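Natareo gift boxes: packing FAQ

Quick answers, more when we get round to it.
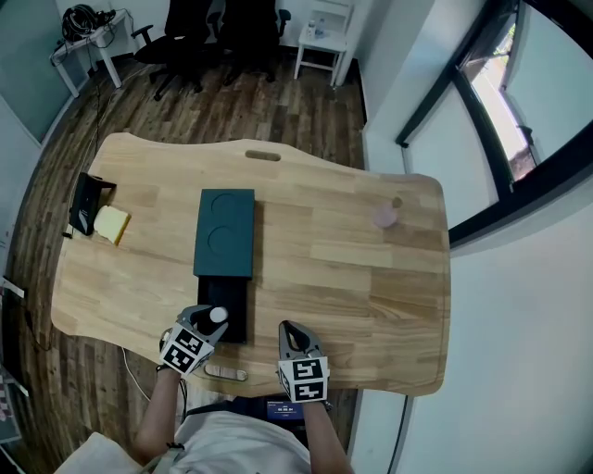 What goes in first, the jars or the paper?
Paper. One sheet, folded in 2, flat on the bottom. Jars after that, heaviest first.

Can I get a box without the lid?
Yes, ask when ordering. Same price tho.

How many boxes to a carton?
19. Bigger orders (500 and up) go out on a pallet, talk to Hazem Benjelloun first.

My lid wont sit flat?
Usually a jar standing too high or paper bunched in a corner. Take it all out, start again. Don't press on it.

Do you take boxes back?
Clean ones, yes. Dented ones no, sorry. Flatten the outer carton please.

Who do I ring about a missing jar?
Ludger Frerichs, ext. 256, mornings. Have teh order number ready.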